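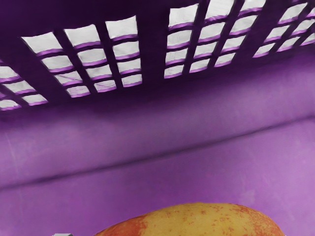
Flurstead coaches asked whether a student team can get through the fruit task without owning an arm. They can. The Clastport Class Kit runs the whole fall unit in simulation, and the arm is an add-on you can order later or skip.

Clastport Class Kit, Flaneck edition
For robotics classes, after-school clubs and student competition teams

The kit is a set of simulated pick-and-place scenes with a wrist view, a scoring tool and a printed teacher guide. Students write the control code, run it against a scene and get a log back. The first task is one mango in a purple plastic basket. Later tasks add more fruit and change the starting position.

What you get
34 scenes, sorted by difficulty
18 lesson plans, each written for one class period
800 practice starts with saved scores
Seats for one class or one club
Printed guide, spiral bound

Runs on ordinary school laptops. A separate graphics card helps with the later scenes but the first unit doesn't need one. Student work saves to a local folder -- no accounts to set up.

Price is $400 per school, paid once. Clubs that share a building with a class can use the same license.

The Diekmann arm add-on is sold separately. Code written in the kit loads onto it without changes, though teams should plan on extra time to tune grip force.

Orders placed now ship in September. Purchase orders accepted. Returns within 34 days if the guide is unmarked.

Page updated Jul 29, 2020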